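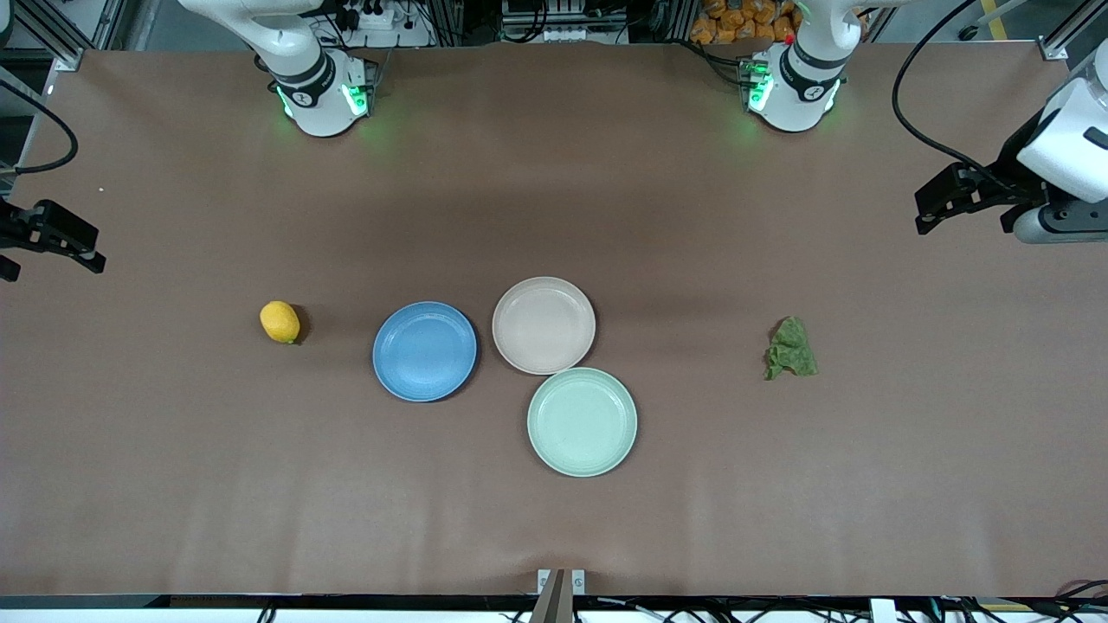

Thread on how a two-armed robot lost an argument with its own cable, and why I spent most of a week reading log files in my coat. The job is table clearing. Plates get stacked, the cloth gets folded, the fruit goes wherever we've decided fruit goes that day. Both arms sit on the far side of the table with their green rings glowing, and for a long time I believed those rings. Green meant fine. I'd like to talk about green.

1/ First symptom: the left arm would reach for the crumpled green cloth and stop short. No alarm. It would just hang there above the brown sheet like somebody who has walked into the kitchen and forgotten why. Ring still green. Then, a second or two later, it would carry on at full speed.

2/ "Carry on at full speed" is the part I didn't love. A robot that stops is annoying. A robot that stops, waits until you lean in to see what's wrong, and then goes again is a safety report with my name on it.

3/ So I wrote the safety report with my name on it. February 25, 2021. Under "injuries" I put none. Under "near misses" I put one sleeve.

4/ Obvious suspect was the software, mostly because I wrote it. The planner is called Flustaten, a name I did not pick and cannot defend. I went through 1,129 runs of logs looking for the pause. It was in 37 of them, all on the left side, none on the right.

5/ The Flustaten logs for all 37 say the move was completed normally. I admire the confidence.

6/ Next suspect was the gripper. Swapped it with the spare. Same pause. Swapped it back, having now stripped a screw for no scientific benefit.

7/ Then the network switch. Then the power strip behind the table, which has so much cable around it that I apologized to it first. Both fine.

8/ What finally gave it away was the mint plate. It's the one nearest us, and to pick it up from the left side the wrist has to roll roughly 90 degrees. Clear the mint plate first and the pause showed up on the next reach. Clear the blue plate first and you could run until lunch.

9/ Look at the thick black cable that comes down into the left arm's end. When the wrist rolled, that cable got pulled tight at the connector, and one pair inside it let go for a moment. Commands went in. Nothing useful came back. The controller waited, the cable relaxed, the link came back, and off we went.

10/ Why no fault? The Clumier safety module was set to clear short dropouts by itself and resume. Somebody turned that on last May to stop nuisance trips during a demo. I checked the change history to find out who. Moving on.

11/ Called Timmermans for a replacement cable. They asked for the bend radius. I said "yes."

12/ The new one is longer, with a clamp farther up so the wrist can roll without dragging on the plug. Auto-resume is off. Any dropout now stops both arms and stays stopped until a human walks over to the panel and presses the button – a human standing outside the reach, please.

13/ Also new: the Tanov light curtain on our side of the table, which had been in its box since we bought it. It took me less time to mount than the stripped screw took to get out.

14/ Since then, 83 runs with the mint plate first every time. No pauses. One dropped lemon, which is a separate thread and entirely the lemon's fault.

15/ If you run anything like this, pull a cable on purpose, from a safe distance, and watch what your robot does when you plug it back in. Mine had been answering that question for months with the ring on green.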